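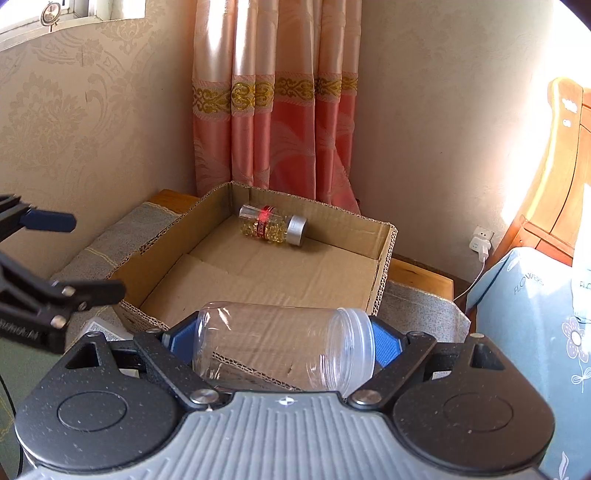 Grip force limit for hand-held grippers on thin containers

Dagim Dinsa
Our written procedure sets one force limit for all packing tasks with the hand-held grippers. It doesn't separate clear plastic jars from glass bottles. Should the limit be per object or per tool? Trillon pads, Gruvance controller.

Attila Rácz
Per object class. Record three things for each class: maximum force, pad type, and whether the lid is on. An open jar deflects more near the mouth than a closed one, so grip it mid-body. Recheck the limits after every pad change - ours moved enough in October to fail two classes. Keep the tool limit as well, as an upper bound.

magyar_161
we just use the lowest value for everything. slower but no cracked jars so far. glass slips sometimes

Attila Rácz
A slip is a drop hazard and belongs in the risk assessment.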